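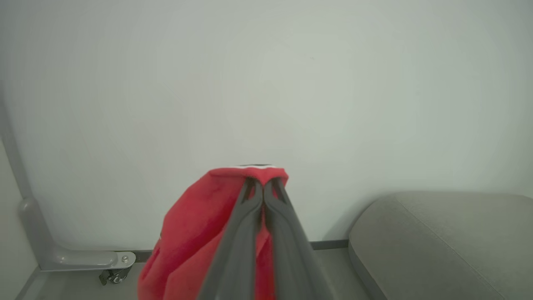 Red cloth with a white-and-black trim along the gathered edge.

Ondden Wash Diary

A table of household laundry diary entries from Bernholm, with one row per wash load. Maintained by Nyokabi Mwakalinga.

Contents

loads.csv – the diary entries, 3,000 rows
households.csv – one row per household, 436 rows
items.csv – the vocabulary used for garments and linens
codes.txt – the meaning of every short code
CHANGES.txt – what changed between versions

Background

The diary began as a way to find out when people in Bernholm run their washing machines. The town has old pipes on the Calloway side and water pressure drops in the evening. We wanted to know how much of that lined up with laundry, and a paper diary was the cheapest way to ask. Households got a booklet at the start of July and mailed it back at the end of the month. Most of the booklets were filled out in pencil on top of the machine, and the handwriting shows it.

The water question is covered in a separate report. This repository holds only the diary, which has turned out to be useful for other things, mainly people looking at how clothes are sorted and how garments are named in everyday writing.

Fields in loads.csv

load_id – unique, never reused
household_id – matches households.csv
start_time – local time, 24-hour clock, rounded to the nearest quarter hour
temp – as written on the dial or display, in Celsius; "cold" is kept as a word
fill – half, most, full, over
sort_rule – how the load was put together (see below)
items_raw – what the person wrote, typed up letter for letter
items_coded – the same list mapped to items.csv
dry – line, rack, machine, mixed, blank
note – anything written in the margin

Blank means the person left the line empty. It does not mean zero and should not be read as "no." Two columns from the first version, detergent and spin, were dropped. People copied brand names and numbers off the package in so many ways that we could not code them with any confidence. 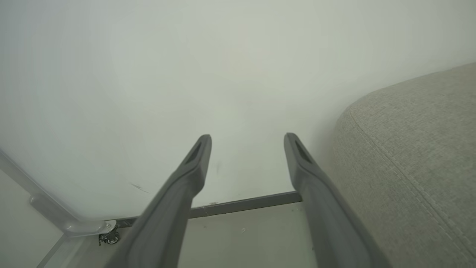

Sort rules are the part of the data most people ask about. The booklet did not offer choices. It had a line that said "How did you decide what went in?" and whatever was written there was coded later into one of 17 rules. The common ones are color, owner, fabric, room, and "it was on the floor." A load can carry more than one rule, separated by a semicolon, and the order follows the order in which the person wrote them. Do not treat the first as the main one.

Two coders worked through every answer. Where they disagreed, both codes are kept and the row has a question mark at the end of sort_rule. Strip the question mark before grouping – otherwise you will get twice as many categories as you should.

Item names

The raw names are worth keeping. "Top" can mean a T-shirt, a blouse, or the upper half of a pair of pajamas, depending on the house. "Comforter," "duvet," and "quilt" are used for the same object by people on the same street. In items.csv each raw name points to one code, with a second column for names that could go either way.

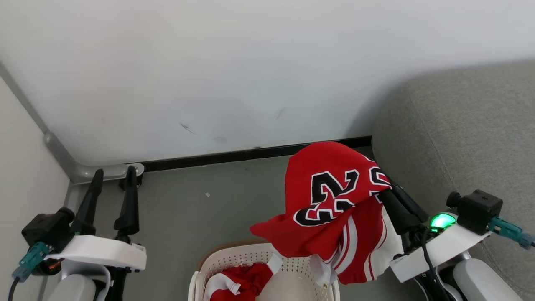 Sportswear was the hardest group to code. Diary writers rarely call a shirt a shirt once it belongs to a team. They write the club, the color, the player, or only the number. A red jersey with a black 23 outlined in white might be entered as "red top," "team shirt," "jersey," or just "the 23," and all of these are reasonable things to write. In version 2 they all go to the code JERSEY when the rest of the line makes the meaning clear, and to TOP_UNKNOWN when it does not. Numbers stay in items_raw. We did not make a separate column for them.

Known problems

Entries thin out toward the end of the month. We read this as people getting tired of the diary, and we have not tried to correct for it.

In 37 households two people kept the booklet, and their entries overlap in places. These are marked shared = yes in households.csv. Possible duplicate loads were left in.

The Kendisach apartments have a shared laundry room, so start times there partly reflect when a machine was free.

July is warm in Bernholm. Expect more line drying and fewer heavy blankets than in a winter month.

Privacy

Names, addresses, and apartment numbers were removed. Margin notes were read one at a time, and anything that pointed to a person was replaced with [removed]. If you find something we missed, please open an issue with the load_id only and do not quote the text.

Use

Free to use and share with credit to the Ondden Wash Diary. Please give the version number, as the item codes differ between versions 1 and 2. Corrections to the typed text are welcome, but the original spelling stays in items_raw even where it is plainly a slip.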